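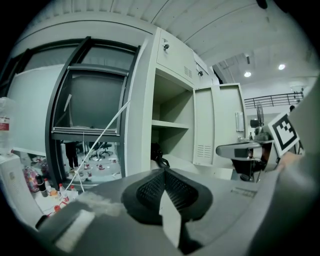 Nafula Rugemalira

Every March someone proposes that we get rid of the lockers, and every March I am asked to write something cheerful about storage. I will try, but I have my doubts.

The plan going round this time comes from the Drullero catalog. It would replace the gray steel lockers with a set of open cubes, at a cost of 3,215 before delivery. Ida Ostermann likes them. She says people keep things tidier when everyone can see what they own. I have seen her desk and remain unconvinced.

Look at what a plain steel locker gives you. There is a compartment at the top with its own small lock and a vent, and a larger one below with a shelf across it. It has a place on the door for a label. You can put a coat in there, or a bag, and shut the door on it. I don't see what a cube adds, apart from dust.

The tall cabinet with the glass door is a harder case. Glass doors are supposed to shame us into neatness, and mostly they show us the rest of the room. The black frame is handsome, I admit. It also swings out a good way, and anyone who has walked past with a cup of coffee will have an opinion.

Llinos Wynne has asked for two weeks to price new keys, which strikes me as the sensible place to start. A key costs very little next to a wall of cubes. In the meantime, if you have a shelf with nothing on it, please tell her, and if you have claimed 5 shelves, tell her that too. She will be less polite about it than I am.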